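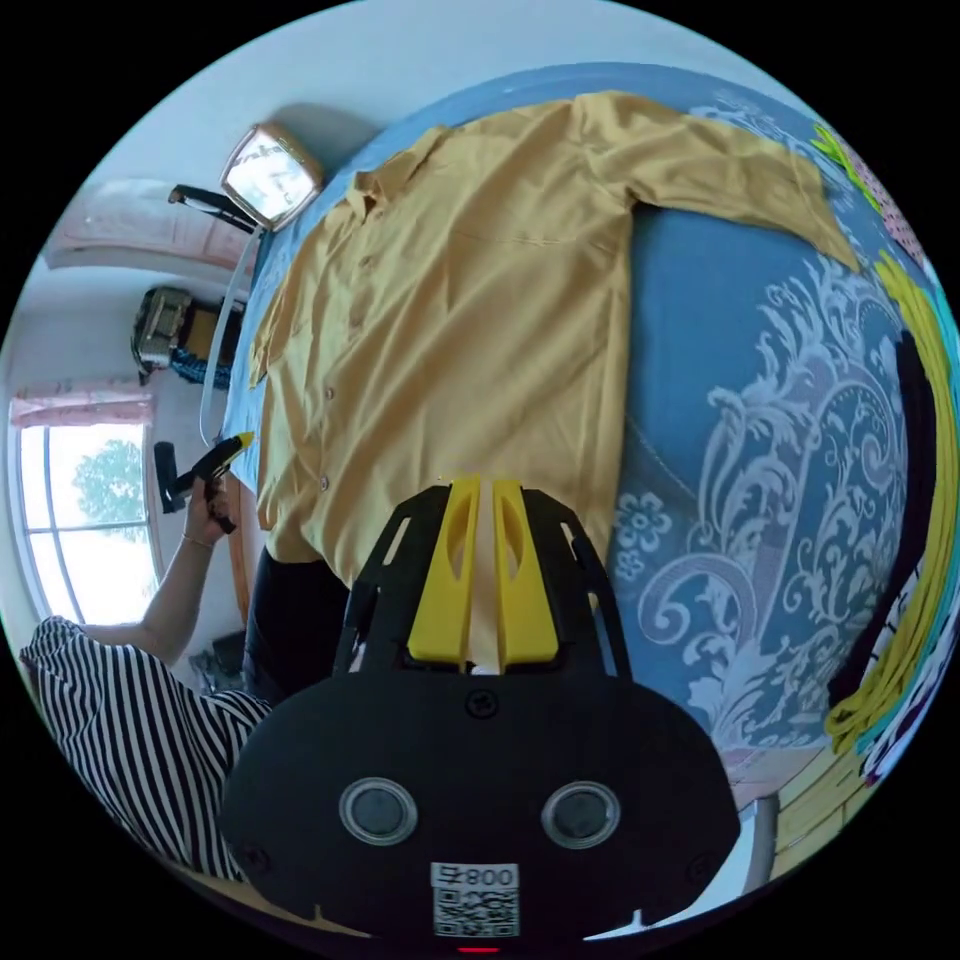 I finally used up my train voucher, and I am so glad I did! Two nights in Citville, one small backpack, and the best time I've had on my own in years.

The ride out is half the fun. You leave Hekton through all those rail yards and then, right after the second tunnel, the valley opens up and it's nothing but orchards and river for ages. Sit on the left. I brought a book and read maybe four pages.

I'd picked a room up the hill from the station, 480 for the two nights with breakfast (more than I usually pay, but the breakfast had three kinds of jam and a plum cake I'm still thinking about). The walk up is steep. There are 549 steps on the old stairway, according to the sign at the bottom, and I took it every single time instead of the bus, partly out of stubbornness and partly for the view from the landing by the water tower. Go up at dusk if you can - the lights come on along the river one street at a time and it's gorgeous.

Saturday was market day. I ate a potato pancake standing up, then another one, then bought a bag of walnuts from a stall with a line all the way to the fountain. After that I wandered over to Ahuja, a tiny secondhand bookstore with the travel section crammed under the stairs, and came out with an old hiking guide to the Herkia trail. The maps fold out! Some of the routes have pencil notes in the margins, things like "muddy" and "good bench."

So of course I had to try one. I did the short loop, which starts behind the church and follows a creek most of the way. Lots of mud, just as promised, and I found the bench too. It is a very good bench.

I want to go back in March and do the long route, if the upper path is open by then. If you've walked it that early in the year, tell me what shoes you wore!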